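Email list cleanup, part two: what I removed and what it did to the numbers

Notes from October. Part one covered the export from Lustero and the field mapping.

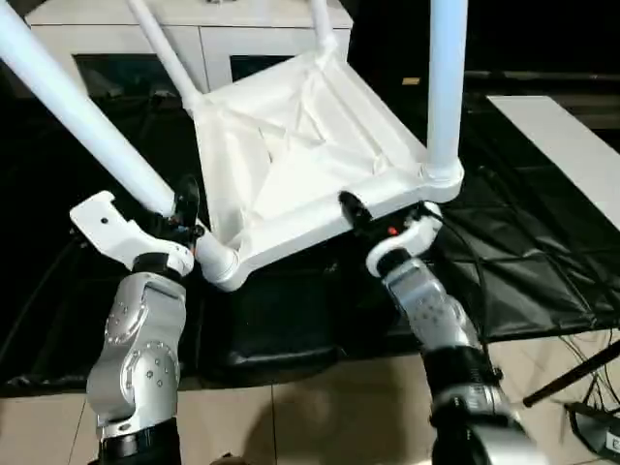 Starting point

The list belongs to Taltley, a small online shop I do marketing work for. Sign-ups come from two places, the checkout box and a pop-up form on the blog. The two forms wrote to separate lists in Lustero, and an address could sit on both. Subscribers on both lists got every newsletter twice. Open rate was being reported per list, so the duplicates did not show up in any summary.

Rules used

Merge on lowercase email address. Keep the earlier sign-up date. If either record is unsubscribed, the merged record is unsubscribed. That last rule is the one to check before importing anything, as Belent treats a blank status field as active by default.

After the merge I tagged everyone with no click in 14 months. I used clicks because opens are inflated by mail apps that load images in advance. Tagged addresses got one plain text message with a single link to stay on the list. Anyone who had not clicked within 27 days was suppressed. I did not delete them. A deleted address can come back through an old import, and a suppressed one cannot.

Results so far

Around 60 percent of the tagged group ended up suppressed. Spam complaints are down, though the counts are too small to say much. Click rate went up, as it would when the bottom half of the fraction shrinks, so I compare total clicks per send. Those are flat, and flat was the goal.

Subject lines

I also cut subject lines to 62 characters or fewer. No test was run on this. The longer ones were being clipped in the previews I checked and the product name was usually at the end.

Still open

The pop-up form still writes to the old Lustero list through a connector. I need to point it at Belent and retire the old key. The welcome series has a broken discount code in the second message.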